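Sábado, 10 de setembro de 2022

Escrevo depressa porque o autocarro sai às sete e ainda não jantei. Dia inteiro no simulador. A Ayane ligou logo de manhã, queria saber se a ideia da escala de tempo dava alguma coisa ou se voltávamos ao método antigo. Disse-lhe que ainda não sabia. Não gostou, mas enfim.

Resumo para eu própria não me perder: treinamos a política com demonstrações em simulação e depois avaliamos também em simulação, mas com as paredes, a luz e a posição da peça mudadas. A pergunta é se o resultado simulado ordena as políticas da mesma maneira que o robô verdadeiro. Não precisa de dar o mesmo número. Basta a ordem. O Kiyoshi insiste nisto há meses e acho que tem razão (não lhe digo).

Cena de hoje, a de sempre: placa perfurada, três caixas em fila, verde, azul, amarela, e a peça branca em cima da base preta. Passei a manhã na zona da peça, a garra mesmo ao lado.
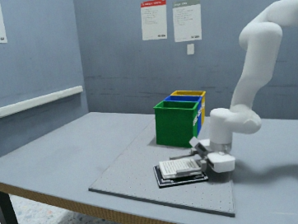

Última alteração desta página: 10/09, 18h52

O contacto é que me dá cabo da cabeça. A peça branca fica torta em cima da base e eu nunca sei se é a física do motor ou a política. Mudei o atrito, corri outra vez, mudei de novo. Apontar: o atrito baixo faz a política boa parecer má, e a má fica igual. Ou seja, estraga a ordem, precisamente a única coisa que queremos manter. Isto tem de ir para o relatório, secção dos parametros.

Números, antes que me esqueça. 3.211 episódios no total desde que começámos com esta cena. Hoje 773, dos quais 66 deitei fora por erro do carregador das texturas (paredes todas pretas, nem valia a pena). A versão Rokness da política aguenta bem quando se muda a luz. A Clindholm não aguenta nada, cai logo. No robô real era igual, foi isso que a Natsumi mediu na primavera, por isso neste par a simulação acerta. No outro par, Poulain contra Zaltell, está trocado e não percebo porquê.

Hipótese da Natsumi: é a altura a que a garra passa por cima das caixas. No robô real há uma folga no punho que nós não modelamos. Hipótese minha: estamos a dar como falhados episódios que só são lentos. O limite é de 45 segundos e a Zaltell é um caracol. Subir o limite custa horas de máquina, mas é a coisa mais fácil de testar, portanto começo por aí.

Almoço: pão com queijo à frente do ecrã. Outra vez.

De tarde revi episódios à mão, um a um, parando nos momentos em que a garra anda aberta perto das caixas. Chato mas útil. O critério automático só olha para o fim, e para o fim os dois métodos parecem iguais; a diferença vê-se no caminho.

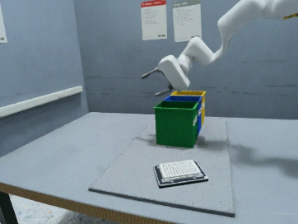

Fiquei com vontade de guardar uma nota por fases, em vez do sim ou não do costume: aproximação, contacto, transporte, largar. Quatro colunas na tabela. A Žofie já tinha proposto isto e eu na altura achei complicado demais. Tenho de lhe escrever a pedir desculpa, e a pedir o script, se ainda o tiver.

A Mitsuko quer tudo fechado em dezembro. Com o par trocado por explicar não fecho nada, mas também não vou esconder o par trocado, isso já lhe disse duas vezes. Se a correlação sair fraca, sai fraca e publica-se assim.

Deixei a correr durante a noite: Zaltell com o limite dobrado, mesmas sementes, atrito no valor original. Segunda vejo. Nao mexer na luz até lá!!

Falta: comprar café, responder à Ayane, mudar o nome da pasta "teste_final_2_novo" para uma coisa que se entenda. Vou-me embora, já perdi o das sete.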